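**Sorting the kitchen table: what do you keep from packaging?**

**zghorbani_k** wrote:

Hello everyone, I am new in this part of the forum. My name is Zohreh Ghorbani and I live in a small apartment with one table, so everything lands there: shopping, parcels, snacks, dishes. Today I started to clear it and I would like advice on what is worth keeping.
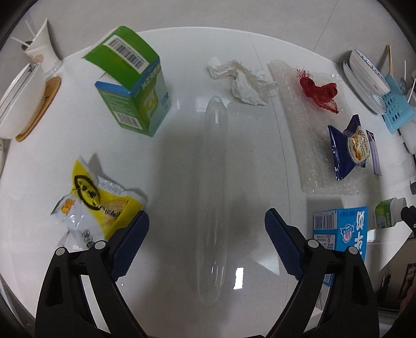
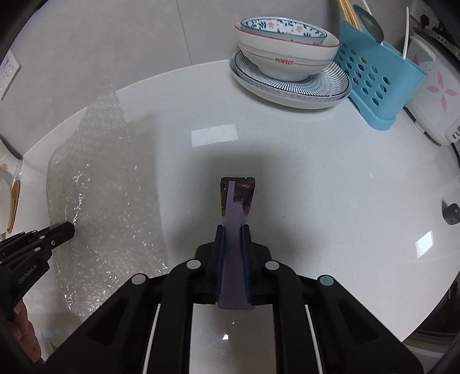
My rule until now was to keep anything that looks useful. The result is a drawer I cannot close. I have 18 clear tubes and containers in it, and I used maybe three of them this year. The bubble wrap I fold and put under the bed. The red nets I keep for scrubbing pots, but they lose little fibers everywhere.

So, what would you keep and what would you throw away?

**postma_north** wrote:

Welcome! Wrappers and tissues go first, without thinking. Do them before you touch anything else and you will already see half of the table. Then the dishes go back to the shelf. Only after that, decide about the "maybe" things.

I would keep the bubble wrap. I send parcels every January and I never have enough.

**dryrack** wrote:

I disagree about the bubble wrap. One piece, fine. But people keep it for years and it goes flat. Let it go.

**zghorbani_k** wrote:

@dryrack My pieces are still good, I checked them! But I understand the point. I will keep one large piece for plates, in case I move.

**Somine** wrote:

Clear tubes are very good for chopsticks and skewers — also for knitting needles, if you have them. Cut cartons flat the same day, or they become storage for other trash. In my house this is how it begins.

For the nets, please cut them open before you put them in the bin. Animals can get caught in them.

**dryrack** wrote:

18 tubes is still too many, Somine. She doesn't have 18 sets of chopsticks.

**Somine** wrote:

I did not say to keep all of them. Six is enough for anybody.

**zghorbani_k** wrote:

Thank you, I did not know this about the nets. I will cut them. I agree with six tubes, and the rest will go to recycling tonight. Does anyone know if a snack wrapper with a silver inside can go with the plastic? My building has only two bins and the sign is not clear.

**postma_north** wrote:

Here it goes in the general trash, but it depends on the city. Ask your building manager.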